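Simulated bathroom cell: do the stop-zone rules even apply?
Forum > Standards and practice > Simulation

ewodu_94
Our shop (Stivness, small integrator) got handed a checklist by a customer, Kasard. One line says every task must be "validated in simulation under the same clearance rules as the real cell." Fine words. Who has ever seen two simulators agree on a clearance? The task is clearing off a toilet tank lid in a rendered bathroom, with the arm standing on the cabinet next to it. My scene before the run:
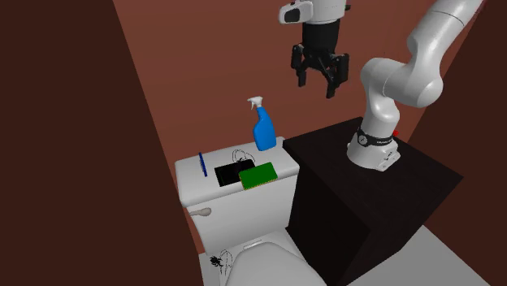 Gripper open, not touching anything.

The checklist wants a minimum gap between fingers and anything that isn't the target. Spray bottle at the back, green block overlapping a flat black thing at the front. You can't reach for one of those two without being inside the gap for the other. So either the rule is wrong or everybody signs it and looks away.

fadime_a
Everybody signs it. I've read 2 of these lists from different customers and the clearance paragraph was word for word the same.

Krystyna W.
Disagree with both of you. The gap rule is for transit moves. Once you declare an approach, a separate limit should take over, usually on speed and force. Does your list have an approach section?

ewodu_94
It has one sentence. "Approach shall be controlled." Controlled by what? I asked Iwona Chmielewska, who runs the project on their side, and she sent me the same sentence back in bold.

Krystyna W.
Then write your own limits and attach them. An empty paragraph is not a reason to skip the check.

pleslow_tech
Or a reason to stop pretending a rendered pass counts as evidence. We logged 1824 sim runs in August and threw out 313 because the contact model let fingers sink into thin parts. On paper all of those were passes.

ewodu_94
That's closer to my worry. Thin parts are where I trust it least. With a round blue disc almost edge-on to the fingers, the checker only has to be off by a hair and "beside" becomes "inside" — and the log prints the same green line for both.
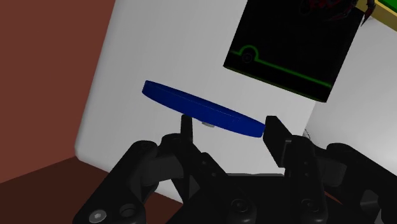

So what I'd want in a standard is a required contact tolerance, stated in the report, plus the solver settings. Without those I don't see what the customer is signing for.

fadime_a
They're signing so that their insurer has a signature.

Krystyna W.
Cynical, but stating the tolerance is the right ask. I'd add that a person reviews close-ups of every contact, from more than one angle. Logs alone shouldn't pass anything.

pleslow_tech
Every contact? Have you priced that? Sample them.

Krystyna W.
Sample the transit moves if you like. I wouldn't sample contacts on thin parts.

ewodu_94
Sending Kasard a one-page addendum with the tolerance and the solver settings. I expect it back in bold.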